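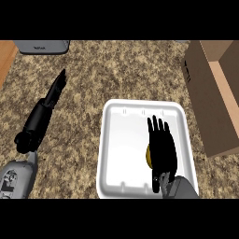

*Slide 1. Tray station in simulation: right hand at the white tray, carton to the right.*

**Speaker notes - Castora staff briefing, March 27, 2019**
Presenter: Miloslav Šindelář, Operations

Good morning. Thank you to the early shift for staying on. Leave slide 1 up until everyone is seated.

The rendering shows tray work at a countertop, with two arms. Point out the small yellow object beside the palm of the right hand. Handling single items of this kind takes up most of the day on our Trivine line, where each packer fills up to 300 trays per shift.

**What is changing**

- From June, 2 stations at Trivine will be automated. The remaining stations stay as they are.
- Packers assigned to those stations will move to supervision and quality checks. Pay grades are not affected.
- Training is 40 hours, on paid time, delivered by Overgaard on site.

*(Pause. Expect a question on headcount. The answer agreed with the works council is that no position will be closed under this project.)*

**What we have heard from you**

The Nuler site made this change before us. Staff there reported less wrist strain and more waiting - long stretches of watching, then several stoppages at once. We have therefore set rotation at 15 minutes before each break, and supervisors may shorten a turn on request.

Any operator may stop the station. No approval is needed and no report is required for the first stop of a shift.

Next slide: rotation schedule. Hand out the printed copies now.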